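Alumni Awards Coordinator, part-time
Lirdale College, Office of Alumni Relations

The coordinator runs the yearly alumni awards from first nomination to the dinner in September. The post is 20 hours a week, with one Saturday on campus during reunion.
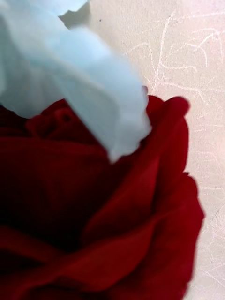
Most of the work is correspondence. You will write to nominators, check degrees and class years with the registrar, and draft the short biographies read at the dinner. The office keeps its records in Curkeo — training is given.

What you will do
Maintain a mailing list of roughly 2000 graduates
Prepare nomination files for the Akinola Medal and the Peser Service Award

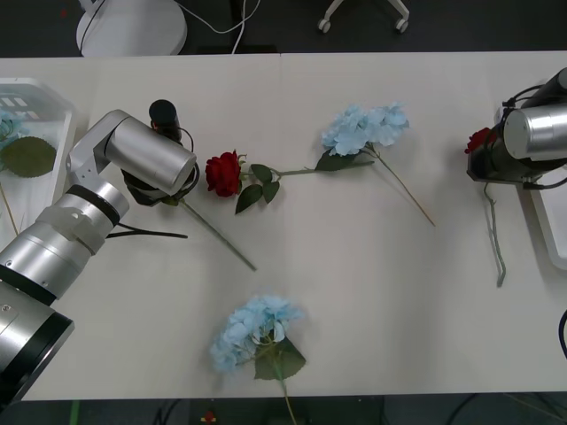 What we ask for
A bachelor's degree and 2 years of office experience
Clear, careful writing

How to apply
Send a letter, a résumé and the names of 2 references to Folasade Aliyu, Alumni Relations. Lirdale graduates are welcome to apply.

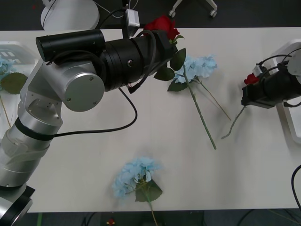

Artificial flowers on a white tabletop.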